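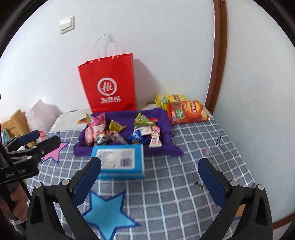 Rodrigo Prata wrote in to say that his snack drawer went stale long before it went empty, and he wanted to know if sorting everything first is worth the trouble. It takes up to 19 minutes for a full drawer, and I think it is. My way of doing it is below.

Tip everything out onto a bed or a table. A bed is better for candy because small pieces don't roll off. Spread a cloth under the loose sweets before you start. When you're done you can gather the corners and carry the whole lot to the kitchen in one go.

Sort by how the food is packed - the flavor doesn't matter much at this stage. Wrapped candies go together. Stick packs and small foil packets go together. Boxes get their own pile, and so do big bags of chips.

Check dates on the boxes first. They are usually printed on an end flap or close to the barcode. Single candies often have no date at all, so if you throw out the outer bag, write the month on a scrap of paper and keep it with them.

Chips go in last, on top or standing along the back. Anything heavy will turn them to crumbs. An opened bag should be folded down twice and clipped. I use the Clomia clips, 99 cents for a card of 8 at the Coldale store, and they hold better than clothespins.

Paper shopping bags with string handles make decent storage for the overflow. Fold the top edge down an inch or so to stiffen it. Don't hang a full one by the handles - the string pulls through sooner or later. Stand it on a shelf against the wall.

Keep chocolate away from the radiator side of the cupboard, and keep mint candies in a jar with a lid. Everything near them tastes of mint otherwise.

Next: cleaning out the spice rack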